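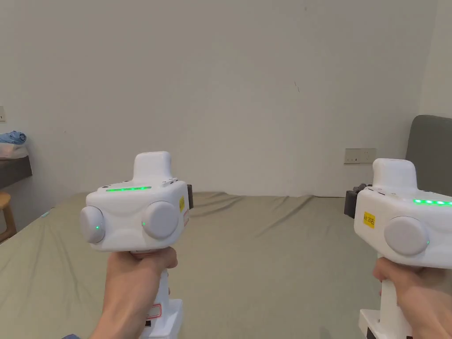
# Tindall fitted sheet, after one winter of use

I bought the Tindall sheet in November from the Bremstead web shop, together with two pillowcases of the same fabric. The set cost me 139 dollars. For me this is a lot of money for bedding, and I waited for a sale which did not come. My old sheet was a Groreck, and it had become so thin in the middle that I could put my finger through it while I was folding.

I have used the Tindall for the whole winter now and I think I can say something useful about it. I do not write about how it feels on the first night, since every new sheet is pleasant on the first night.

## The fabric

It is cotton, woven plain, without any shine. In the hand it is a little dry, almost like a good shirt before ironing. My husband prefers the slippery kind and he was not convinced at the beginning. After six washes it became softer, and he stopped mentioning it. I did not find any pilling, also not at the foot end, where the Groreck had pilled badly in its first year.

The color was difficult to choose from the screen. The shop calls it Lichen. I had expected something more clear, and what I got is a quiet color between green and gray which I cannot name in my own language either. In the morning it looks warmer and under the lamp it is more gray. With an off-white wall and a gray upholstered headboard it goes well. If you want a fresh green, choose a different one.

## The fit

The pocket is made for a mattress up to 16 inches. Ours is much lower than that, and this is my main complaint. There is too much fabric. When I pull the sheet tight at the head, the extra material collects at the other end, and when I divide it equally I have a small loose part on every side. The elastic goes all the way around and it is strong, so the corners have never jumped off during the night. But a sheet which stays on and a sheet which stays flat are two separate questions.

The best method I found is to start with the corner that is farthest from the door (in our room it is the difficult one, next to the wall), then the opposite corner, then the other two. After this I push the extra fabric under the mattress with a flat hand. It takes me longer than with the Groreck, maybe because that one had shrunk until it was exactly our size.

There is a small woven label sewn in one corner, to show which side is the long one. I was very happy about this until I noticed that the label is light gray and that I need my glasses to find it. I sewed a piece of red thread next to it.

## Wrinkles

It wrinkles. I want to be clear about it, because the pictures in the shop are all ironed. From the dryer it comes out with long creases, and if it waits in the basket until the evening the creases stay for days. When I take it out still slightly damp and put it directly on the bed, the middle becomes nearly smooth by bedtime. The folds near the edges remain, because of the loose fit that I described.

I ironed it one time, in December, when my mother-in-law came. I will not do it again. Ironing the flat part was fine, but ironing around elastic is work for a more patient person.

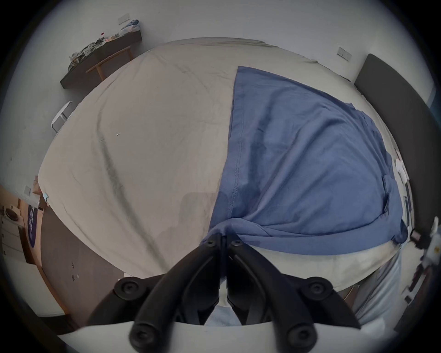 **Boglárka Jakab:** I have the same sheet and I fought with the deep pocket too. What helped me was sheet straps, the short kind with clips that go diagonally under each corner. With them the top stays almost flat on my mattress, which is also a low one. I would still ask the shop for the shallow version, they had it in white last year. And please don't use softener on it, mine started to feel greasy.

Thank you, Boglárka. I wrote to Bremstead about the shallow version, and they answered that it is made only in white and in a dark blue. I have ordered a set of straps from Markonar and will try them after the next wash. About the softener I agree. I use half of the normal detergent and nothing else.

## Washing and drying

The care label allows warm water and low heat in the dryer. I wash it alone or with the pillowcases. If I put smaller things in the same load, they all end up inside one corner of the sheet and come out wet, like in a bag. I had this problem with every fitted sheet I owned, but here the corners are deeper and so it is worse.

It shrank a little with the first wash, more in the length than in the width, and in our case I was glad. On the line it dries in one afternoon in March, if there is wind. The color has not changed so far. I dry it inside out.

## Would I buy it again

For a thick mattress, yes, and at the full price. For a mattress like ours I would first look for a shallow one, even if I had to accept a different color. The fabric is the best I have had in this house, and the seams are straight, with no loose threads anywhere. The pillowcases I recommend to everybody. They have an inside flap that keeps the pillow covered, and they fit exactly.

I give four stars of five. When the straps arrive I will add a line about them.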